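4. Adding a Family Section to a Celebrity Profile

This section covers the Family tab in Trasetti, the profile editor used for all Skollov entertainment pages. You need a contributor login and a saved draft of the main biography before you start.

Setting up the tab

1. Open the draft and click Family in the left menu. If the tab is gray, the biography has not been saved.
2. Under Relationship Type, choose Parent, Sibling, Spouse, Former Spouse or Child. Use Other only for guardians and step-relatives.
3. Type the relative's name as the relative uses it in public. Do not add a stage surname to someone who does not use one. The singer's page may say Kuhlmann while her brother's entry says something else.
4. Add a source link for each person. The Source field takes up to 5 links. Interviews given by the person come first, then news reports. Fan wikis are not accepted.
5. Set the Public Figure switch. Leave it at No unless the relative has their own profile or has worked in entertainment under their own name.
6. Click Save Family. The box turns green when the entry is stored.

Note: The relative's name becomes a link on its own if a profile exists. Do not paste the link by hand. Two links on one name will stop the page from publishing.

Caution: Never enter a school, a home street or an exact birth date for a child under 18. The year of birth may be used if a parent has given it in an interview.

Writing the questions

The reader questions at the foot of each profile are built from the Family tab. Trasetti suggests a list, and you pick from it.

1. Click Build Questions.
2. Check the box beside each question you can answer from your sources. Keep at least three and no more than five.
3. Delete any question that repeats another one in different words.
4. Write each answer in one or two sentences. An answer may be up to 74 words, and the counter turns red after that.
5. Remove any dating question from the profile of a minor. The tool still suggests these, so look for them every time.

Note: If sources disagree about a marriage year, leave the year out and put both links in the Editor Notes box. Editors in the Clulstead office review notes before the page goes live.

Caution: Changing Spouse to Former Spouse sends an alert to everyone following the profile. It cannot be recalled. Have a second contributor read the source first.

If a question shows on the live page with no answer under it, reopen the draft, click Build Questions again and save. Your earlier answers are kept.

Comments

Darnell Villanueva: Where do half siblings go? I have been using Other.
Vaughn Bellamy: Use Sibling and write "half brother" or "half sister" in the Detail field.
Darnell Villanueva: Found it, thanks. The Detail field is hidden until you save once.

We use cookies to keep you signed in. Accept | Settings

Copyright Skollov | Contact the help desk | Back to top

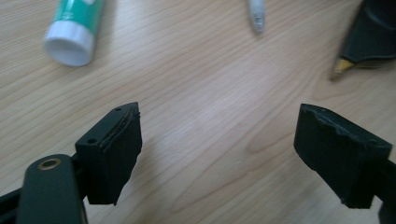

Figure 4. Light wooden tabletop with long, wavy grain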